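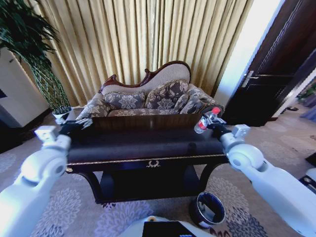
Leonie Partington wrote in to ask whether the smoke readings had been corrected for damp air before they went into the table, and the short answer is yes, in a column of their own, with the raw values left untouched beside them. She had been comparing the Tonley figures with her own back-garden sensor and found ours lower on foggy mornings. Her message was so useful that most of the section on humidity now follows her questions.

Prillel: wood smoke and fine particles in small towns

Version 3

What's in it

Prillel is a set of fine particle (PM2.5) readings from low-cost sensors in three neighbouring places: Sititz, Bailly and Tonley. All three sit in the same valley, where cold evening air settles and stays put, and plenty of homes burn logs in winter. There are 42 outdoor sensors and they report every ten minutes. The data run from October to the end of March, for one heating season.

We love this valley as a place to study smoke! It has hardly any through traffic and no heavy industry, so the evening rise from stoves stands out beautifully. On still nights you can follow it from street to street, starting in lower Bailly in the late afternoon and reaching the Tonley allotments a good while later.

Files

readings.csv has one row per sensor per ten minutes. sites.csv gives height above ground, the kind of mounting and a rounded position. weather.csv holds hourly wind, temperature and relative humidity from the mast at Sititz. diary.csv contains 203 stove diary entries from households that agreed to note when they lit up and what they burned.

Columns in readings.csv

site: short code, such as BAI07 or TON11
time: UTC all year, including after the clocks change in March
pm_raw: what the sensor reported, in micrograms per cubic metre
pm_adj: the same value after the humidity correction
rh: relative humidity inside the sensor housing, per cent
flag: 0 for fine, 1 for suspect, 2 for missing

Please don't average pm_raw and pm_adj together. It has been done, by one of us, late at night.

Humidity

Cheap optical sensors count light bouncing off particles, and particles swell when the air is damp. A foggy morning can therefore look much dirtier than it is. The correction was fitted against a reference instrument that stood next to SIT02 for the first part of the season. It works well up to moderately high humidity and gets shaky close to saturation, so rows from thick fog carry flag 1 even after correction. If you have a sensor at home and want to compare, use pm_raw against your own uncorrected number, or correct both.

The housing humidity runs a little lower than the true outdoor value, as the electronics warm the air. The correction was fitted with the housing value, so feed it that one and leave the mast reading for other jobs.

Gaps and oddities

TON04 was moved from a fence to a porch in December and has a new code, TON14, from then on. BAI09 sits close to a kitchen vent and has lovely sharp peaks at teatime that have nothing to do with stoves. We kept it in — it makes a good test for anyone building a source detector — but leave it out of town averages.

A power cut took out upper Sititz for 40 hours in January. Those rows are present with flag 2 and empty values. Nothing has been filled in anywhere in the set.

Bonfire Night is in there in full and it is spectacular. Drop it before you fit anything seasonal.

Stove diaries

Entries give a start time, an end time where the household remembered, and a fuel type picked from a list (seasoned logs, unseasoned logs, briquettes, smokeless fuel, other). Start times are good to the quarter hour at best. Households are not linked to sensor codes and the file gives only the town. The people who filled these in tended to be careful burners, so the diaries probably make local habits look tidier than they are.

Good uses

Evening build-up, differences between streets, testing low-cost corrections, teaching. A class could get a really nice plot out of one week and one town.

Less good uses

The set can't tell you what any one person breathed, and it has no indoor readings. It covers a single winter, a mild one, so please don't draw a trend from it.

Changes

Version 3: pm_adj recalculated, TON14 split from TON04, note on fog expanded.
Version 2: times changed from local to UTC.

Corrections and awkward questions are very welcome. Send the site code and the UTC time with them, and we'll go and look at the original logs.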